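2022-08-31

Second day of the trial with the Jedevska service, and I have made up my mind on some of it.

The offer is simple enough on paper. They send a task list, we work through it at the table with the hand-held grippers, and the recordings go up through their Disum software to be checked and sorted. The quote is 2757 for the starter package, task list and checking included, grippers not. I want to know by the end of the trial if the checking is worth paying for. I could write a task list myself.

The morning was slow. The Disum login threw me out twice and then wanted an update. I made coffee and read the Rinaldi quote again while it ran. Theirs is cheaper but you do all the sorting yourself, and I remember what that was like in July.

After that, table work. Chopsticks and the utensil holder were next on the list. 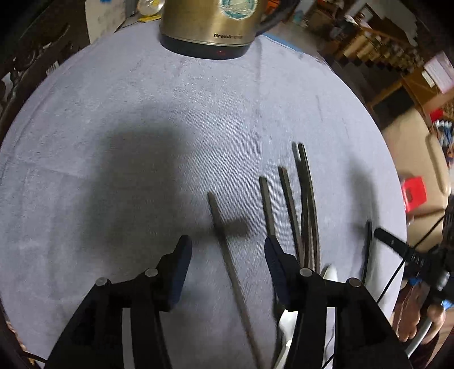
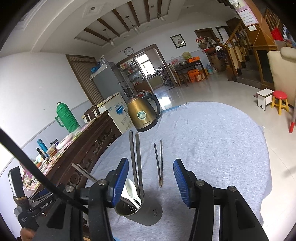 3 min read

I left the kettle on the table for all of it. The task list says "ordinary household objects may remain in view" and I took them at their word.

Thin things are hard. With a spoon I can be careless about the angle and still close the fingers on it. A chopstick lying flat on cloth wants both pads level with it, and if I press down at all the cloth moves with me. I got better when I stopped looking at my wrist and watched the pads. Putting one into the holder is a separate job, and I would have listed it separately. Jedevska has pick up and put away as one task with one time limit, which is too short for a person on their second day. I wrote that on the feedback form.

Good points so far. The task list is in plain words and I never had to guess what was meant by it. Uploads restart by themselves after the connection drops. The checking came back the same afternoon – I had expected to wait until tomorrow – and the notes were specific. One said I had let go before the object was standing on its own. I watched it again and they were right.

Bad points. The notes arrive as one long page with no way to sort by task, so for recording 631 I had to scroll nearly to the bottom. The cable rules are in a different document from the rest of the rules. The form only takes three comments per session and then locks. I had five.

My hand is sore at the base of the thumb. I should change hands more often, though I am much worse with the left.

Called the Proltudham office around four to ask if the three-comment limit goes away in the paid package. They didn't know and will write back. I also asked if the checking can be bought without the task list. Same answer.

If the checking can be had alone I will probably take it. At the full price I am less sure, and I would want the time limits changed first. Leaving the Rinaldi quote open until I hear.

Folding cloths tomorrow, then cups. Need to charge everything tonight and buy tape.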